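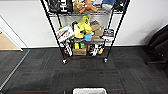 Projektbericht, Teil 3: Was wir kaufen und was erst mal nicht

Eigentlich wollte ich in diesem Teil schon über das Greifen schreiben, aber im Oktober ging fast die ganze Zeit für die Einkaufsliste drauf. Also jetzt das Kapitel Geld!

Unser Projekt heißt Villca und soll Sachen aus einem Regal holen und an einen anderen Platz zurücklegen. Dafür haben wir ein Drahtregal auf Rollen, drei Ebenen davon nutzen wir, voll mit Plüschtieren, Kartons und verpacktem Kram. Ich hatte am Anfang für lauter gleiche Würfel gestimmt (einfach zu bestellen, einfach zu messen), wurde aber überstimmt und bin inzwischen ganz froh darüber. Ein großes gelbes Plüschtier neben einem halb offenen Karton, das sind schon zwei völlig verschiedene Aufgaben für die Finger.

Beim Greifer standen zwei Angebote auf der Liste. Der von Davton ist stabiler, dafür kosten die Ersatzfinger extra und die Lieferzeit beträgt 11 Wochen. Damit wäre das Semester gelaufen. Kondance liefert in acht Tagen, hat weichere Fingerkuppen und lässt sich leichter anschrauben, nur die Anleitung ist ziemlich dünn. Wir nehmen Kondance und planen 100 Euro für Verschleißteile ein – lieber gleich, als später noch mal einen Antrag zu schreiben.

Über die Rollen haben wir lange diskutiert. Ein Regal, das man verschieben kann, ist beim Umbauen super praktisch, beim Messen aber lästig, wenn es einen Zentimeter wandert. Neue Füße wären gegangen, wir bestellen jetzt aber bloß Keile und kleben Markierungen auf den Teppich. Kostet zusammen 10 Euro und ist in einer Pause erledigt.

Gestrichen haben wir die zweite Tiefenkamera und die Software-Lizenz von Drovaveck. Die Kamera hätte ich wirklich gern gehabt, gerade für die untere Ebene, wo es hinten ziemlich dunkel wird. Als Ersatz kommt eine LED-Leiste auf die Liste, die hängen wir mit Kabelbindern ans Gitter.

Noch offen:
Kisten zum Ablegen, am liebsten stapelbar
längeres Netzkabel
Ersatzsicherungen
Versandkosten für den Greifer (Anfrage läuft)

Im nächsten Teil geht es dann um den Aufbau und die ersten Greifversuche.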